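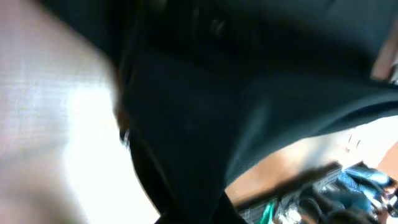 Something dark right up close, the wood table beyond.

Folding a teal top with ribbed and mesh parts. Quick version, I have 15 minutes before pickup.

Clear the table first. Crumbs stick to dark cloth like crazy. Shake the thing out hard, twice, then drop it down any old way.
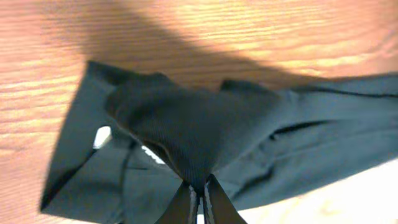 Find the hem and work from there. Pull the doubled edge out flat. Palm, not fingertips, fingertips just make new creases. Smooth the teal part toward you and leave the ribbed bit for last, it springs back if you tug on it.

Sides in to the middle. Sleeves, if yours has them, straight down the back. Bottom up to the chest, then once more. Dont iron the mesh. Any mesh. I lost a good one that way in March.

Bulky trim goes on the outside of the fold, otherwise you get a lump in teh stack. 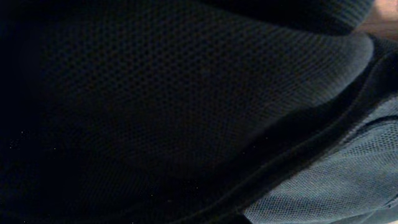
Seul-gi Ryu: I roll mine from the collar down and the mesh stays smoother. Takes up less drawer too.

Fine, roll it if the drawer's deep. Mine isn't. Socks next time.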